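O comboio das 7

Ora bem, eu tinha jurado que nunca mais punha os pés em Waltby, e lá estava eu na estação de Stodwood, às 7 da manhã, com um bolo de laranja ao colo e os sapatos errados. A minha tia vendera a casa. Vendera-a sem avisar a família (típico dela!) e só queria que eu fosse buscar o relógio do avô antes que chegassem os novos donos.

O relógio, para quem não sabe, não anda desde que eu era miúda. Parou nas três e dez e assim ficou, e a minha mãe sempre achou de mau agouro mexer-lhe. Eu achava-o lindo. Passava tardes inteiras debaixo dele a ler, à espera do lanche.

A viagem foi uma seca. Em Hartley entrou uma senhora com um papagaio numa gaiola tapada, e o bicho veio o caminho todo a dizer "fecha a porta, fecha a porta", e olhem que eu me levantei duas vezes para ver se a porta estava fechada. Estava. Acabei por partir o bolo e dar-lhe uma fatia, à senhora, não ao papagaio, embora ele tenha protestado.
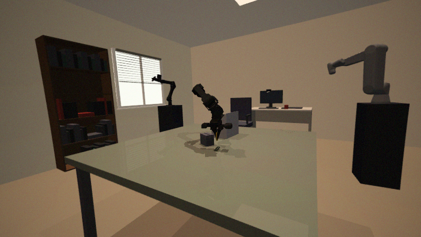

A mesa esverdeada, com o reflexo da janela no tampo.

Cheguei a Waltby em janeiro como se chega sempre, com chuva de lado. A minha tia abriu a porta de roupão, olhou para o bolo já encetado e perguntou se eu tinha passado fome. Depois levou-me à sala e lá estava ele, o relógio, a trabalhar! Tic, tac, todo contente.

"Desde quando?", perguntei eu.

"Desde que assinei os papéis", disse ela, e foi pôr a chaleira ao lume.

Fiquei ali feita parva. Abri a caixa e encontrei dentro um talão da loja Sterkel, dobrado em quatro: reparação, 415, paga em dinheiro. Ela tinha-o mandado arranjar às escondidas e deixara-me pensar em fantasmas durante uns bons minutos, a malandra.

Não lhe disse nada. Bebemos o chá, comemos o resto do bolo e falámos do papagaio. Na volta trouxe o relógio embrulhado num cobertor, no lugar ao lado do meu, e paguei bilhete por ele porque o revisor fez questão.

Em Hartley começou a dar as horas. Deu onze. Eram quatro da tarde.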